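My planner thinks every plate is the same plate

Posted 2021-10-18

I've spent the past stretch of evenings teaching two robot arms to deal with dishes, which means I have washed none of my own. Plerach is what we call the planning layer. It takes a list of objects from the perception code, picks an arm for each one, and hands the result to the motion controller. When it's in a good mood, it does all that before I've finished my coffee.

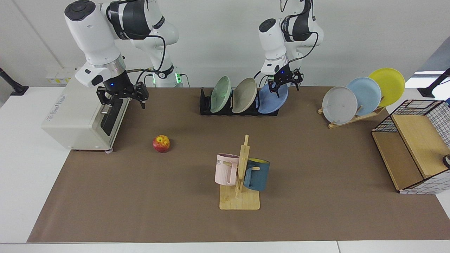
Both grippers open, plates racked, oven at the far left. The apple is part of the test.

The trouble started with plate IDs. Perception gives each plate a number, and the number is supposed to stick. Ours stuck until two plates overlapped, at which point the tracker shrugged and merged them. Plerach would then plan a lovely grasp on a plate that was half one color and half another. I wrote 734 lines of matching code to fix this. Bereket Gebretsadik read it, said "hm," and replaced most of it with a color histogram and a depth check. It works better than mine did. I have thanked him twice, once sincerely.

The apple had its own bug. Anything round with no slot to live in got filed as "clutter," and clutter was something the planner steered around politely forever. Now it gets a target like everything else.

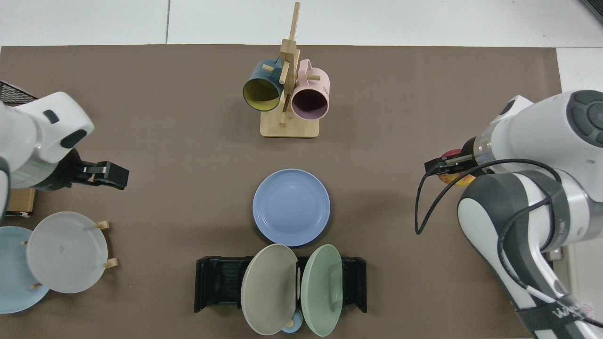 Then there's arm assignment. The old rule was nearest gripper wins, which sounds fine until both arms want the middle of the mat. The collision checker would veto one, the planner would swap them, the checker would veto the other, and the log would grow by 4000 lines while nothing moved. I added a small cost for changing your mind. I could use one of those myself.

Eun-ji Hwang also talked me into capping replans at 20 per task. After that the thing stops and prints an error, and I go and read the error, like an adult.

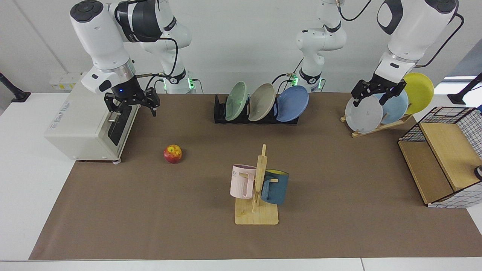
What's still broken

Mugs, mainly. A mug on a peg has to come off along the peg, and Plerach keeps proposing to pull it straight up. The constraint is in the file. The solver treats it as a suggestion. Ewan Sutherland thinks I have a frame flipped somewhere between the head camera and the arm base, and I'd love to tell you he's wrong.
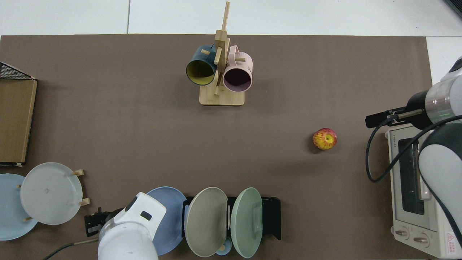
I've been meaning to write a proper viewer for those transforms since April. For now I have a terminal full of quaternions and a sticky note that says "w goes LAST," underlined by a past me who had clearly suffered. If the viewer ever exists, I'll put the code up with the rest.

We use cookies to improve your experience on this site. By continuing to browse, you agree to our use of cookies. Accept | Manage preferences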